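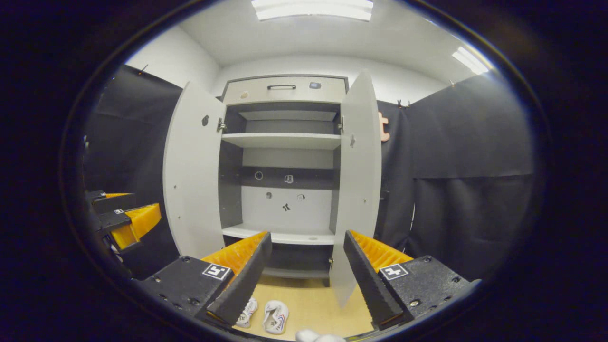 Right, base units. I've been putting this one off because every time I write about cupboards my inbox fills up with people telling me vinegar does everything. It does quite a lot! But it won't shift two years of cooking oil from round a hinge, so bear with me.

I do my kitchen cupboards in January, when it's too miserable to be outside and I've got the radio for company. You don't have to do the lot in one go. I do one before work on a Friday and leave it at that, and by the end of the month the whole run is finished and I haven't lost a weekend to it.

Emptying

Take everything out. I know, I know. But if you shuffle things from left to right and wipe in between, you'll only push the crumbs into the back corners where they'll sit till next year. I put an old bath towel on the floor and stack it all on there – tins at one end, packets at the other. Anything sticky goes straight in the sink.

While it's all out, check the dates. Last time I found 2 open bags of Tiêu peppercorns, both held shut with the same sort of clothes peg, so clearly I'd done exactly the same thing twice and forgotten. Tip them into one jar and write the date on the bottom with a marker pen.

Washing the shelves

Vacuum first, with the crevice nozzle. If you go in with a wet cloth straight away you get a sort of grey porridge. Then warm water with a small squirt of washing-up liquid, cloth wrung out nearly dry. Painted and laminated shelves will put up with a damp cloth but the cut edges won't like a soaking, and once chipboard has swollen there's no getting it flat again.

For greasy bits I use Praltimix, the one in the tub. The instructions say a capful in 400 ml of warm water and I find 300 ml is better for anything near the hob. Try it inside a door first, somewhere low down, and rinse it off properly afterwards. My sister didn't rinse and her flour bags stuck to the shelf.

Dry with a tea towel and leave the doors open while you have a cup of tea. Longer if you can stand it.

Hinges

An old toothbrush, dry, gets the fluff out of them. No water if you can help it. If a door has dropped a bit, look for the screws on the hinge arm: on most modern ones, one moves the door side to side and another moves it in and out. Quarter turns only, then shut the door and have a look. I was taught this by Tuấn Thái, who fitted my mum's kitchen in Lumley and has very little patience with people who use an electric screwdriver on hinges. He's right, I've stripped one that way and had to buy a new pair.

A squeaky hinge wants the tiniest drop of light oil, wiped off again straight after. Cooking oil goes gummy, please don't.

Shelf liners

I've gone off the sticky-backed ones completely (an entire afternoon with a hairdryer, never again). The ribbed roll from Balturside is 38 cm wide, so on my shelves it needs a second strip along the back, but it lifts out for a rinse and lies flat after a day or so with tins on it. Cut it a touch short at the front or the door catches on it.

Putting it back

Heavy things low down, then whatever you use every day at the front. I keep baking stuff in a shallow box with no lid so I can pull the whole lot out at once – much nicer than fishing about for the bicarb on your knees. Drawers next time, once I've found out what's rattling in mine.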